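Two arms, one workbench and a great many pliers: Fludon shares results from its Sinaga study

Robots that handle tools with two hands learn faster when they are allowed to hesitate, according to new results from the manipulation team at Fludon. The study, called Sinaga, looked at how a pair of robot arms can pick things up from a shared table without getting in each other's way, and the team is delighted to be releasing the method, the recordings and the trained model together this December.

Most two-armed systems learn by copying. A person guides both arms through a job, the robot records what its cameras and joints did, and a model is trained to repeat it. The trouble comes when both arms want the same bit of table. In the recordings people pause, give way and start again, and the usual practice has been to trim those pauses out before training so that every example looks brisk.

Sinaga leaves them in. Each pause is marked automatically from the joint readings, and the model is taught to predict when it should wait as well as where it should go. The arms share a single short signal saying which of them has right of way, and everything else each arm has to work out from its own wrist view.

The team collected 3,252 guided demonstrations on ordinary hand tools and workshop bits and pieces, then set aside those where an object had been knocked to the floor or a camera had dropped out. That left 2,790 for training. Testing was done on 112 fresh layouts that the model had never met, with tools turned to new angles and placed closer together than before.

The results were better than anyone on the team had dared to put in the project plan! The version trained with pauses completed 40 more of those layouts than the version trained on trimmed recordings, using the same arms, the same network and the same number of training steps. Most of the gain came from crowded layouts, where the trimmed version tended to send both grippers in at once and then stall. On sparse tables the two versions were hard to tell apart.

Long thin tools were the most stubborn part of the work. A pair of pliers has a heavy end and a light end, and a grip that looks perfectly good from the wrist can let the whole thing swing as soon as it leaves the table. Sinaga still drops pliers more often than any other tool in the set, and the released recordings include every one of those drops, labelled, for other groups to study. Shiny worktops cause difficulty too, as glare can hide the edges of metal jaws just when the gripper needs them.

All the recordings come from the left and right wrist cameras, with no overhead view. The team chose this early on and stuck with it, and it means the method can be tried by any lab with two arms and a bit of bench space.

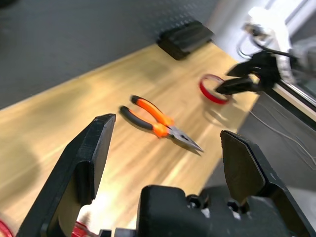 Vorner, who has been running an early copy of the code on a different pair of arms, wrote to the team to say that the right-of-way signal was the part worth keeping even for people who never touch the rest, and asked whether it would stretch to three arms. It hasn't been tried yet, but the signal was written with room for more than two, and the team would love to hear from anyone who gets there first.

The next stage, Wukero, will look at handing tools from one gripper to the other in mid-air, where waiting at the wrong moment matters a good deal more. Early recordings are under way.

The Sinaga code, model and full set of recordings are free for research use and can be found on the Fludon projects page, along with a setup guide. Requests for interviews and lab visits should go to the Fludon press desk.

ENDS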